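The snack drawer theory

Monday, November 11, 2024

Khairul Rondonuwu swears by a rule he got from a Prudus newsletter: put the fruit where you can see it, shut the snacks away, and you'll eat better. I've had 16 years of kitchen advice like this and I don't buy it. I tried it in May, too. The apples got soft and I learned to open a drawer.

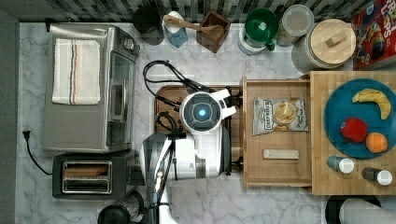

My doubts are mostly with the drawer. A closed one might slow me down for a second. Once it's open, the Deep River chips are right there, and the banana, apple and orange on their teal plate are no farther away. I know which I'd reach for at ten at night. Khairul says give it 40 days. Fine, but I'm still buying chips.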